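Cast iron porch columns on an 1890s storefront: repair in place or take them down?

Posted in Old Buildings and Street Architecture
March 16, 2018

Ellside_porchlight

Hello everyone, and thank you in advance for reading all of this, because I do tend to go on. We bought a two-story corner building in Ellside last fall, a former dry goods store with an apartment upstairs. The best thing about it by far is the front: a row of slim cast iron columns with leafy tops, holding up a pressed metal cornice that wraps the corner. The local history room has a photo of the block in which our columns look nearly black, though they've been cream for as long as anyone on the street can remember.

Over the winter I noticed rust stains running down from the joint where the leafy part meets the shaft on the column nearest the alley. When I scraped a little (gently!) I found a hairline crack, maybe as long as my hand, running down one of the flutes. The other columns look all right to me, but I'm no expert and there's so much paint on them that you could hide almost anything under it.

I've had two contractors come by. The first wants to prop the cornice, take the cracked column down and send it off to be repaired. The second says he can weld it right where it stands in an afternoon and I'd never know the difference. You can imagine which one my checkbook likes better! But something about the quick answer makes me nervous.

Has anyone been through this? I'd also love to hear opinions on the leaves. A few of the tips are gone and I can't decide if I should have them recast or leave them be. The style looks like a plain sort of acanthus to me, with a little curl at the end.

todine_ironfront

Oh, I do envy you that cornice. Please don't let anybody weld that column in place until you've had a second look at it. Cast iron isn't like the steel most welders work with every day. It's brittle, it doesn't care for sudden heat in one spot, and a weld that looks lovely on Friday can have a fresh crack running alongside it on Monday. There are people who do it well, with a lot of slow preheating and slow cooling, but that's hard to manage outdoors with a building sitting on top.

The method I'd ask about is cold stitching, where they drill across the crack and set in metal keys and overlapping threaded plugs, then dress it all flush. It can often be done without moving the column at all. We had it done on our place in Todine and after priming and painting I have to hunt for the spot myself.

Before any of that, though, find out where the water is getting in. Those columns are hollow, and if the cornice above leaks, the shaft fills up, the water freezes, and there's your crack. Ours had a split seam in the gutter lining right over the bad column. We'd have been fixing iron every few years if we hadn't found it. Ask whoever looks at it whether there's a drain hole near the base, and whether it's been painted shut.
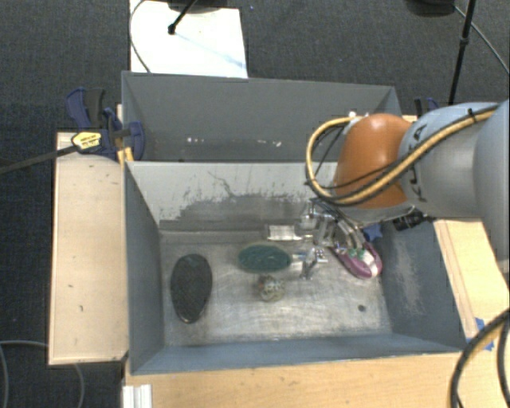 Plallgate_Resident writes that the welding warning is too strong, and that a weld on the same kind of storefront column has held for 30 years on their street with nothing but paint for upkeep. They do agree about the water. They'd also want a structural engineer to say whether the columns are carrying the wall or only the cornice, as plenty of these fronts have a beam behind them doing the real work, and the answer changes what sort of repair makes sense.

On the leaves, they would leave the missing tips alone. A foundry charged them $1,000 for a pattern and a handful of small castings, and from across the street you can't tell which ones are new.

younis_corner

just paint it, mine has been cracked since I moved in

Ellside_porchlight

Thank you all so much, this is more help than I've had in months of phone calls. I went up the ladder this morning and wouldn't you know it, there's a seam open in the gutter right above the alley column, with a nice little garden of moss growing in it. So the roofer comes first. I've also left a message with an engineer in Plallgate, and I'll ask the first contractor what he knows about stitching.

I think I'll leave the leaves as they are for now, although I may go back to the dark paint once everything is sound. Does anybody know what primer people are using over old bare iron these days?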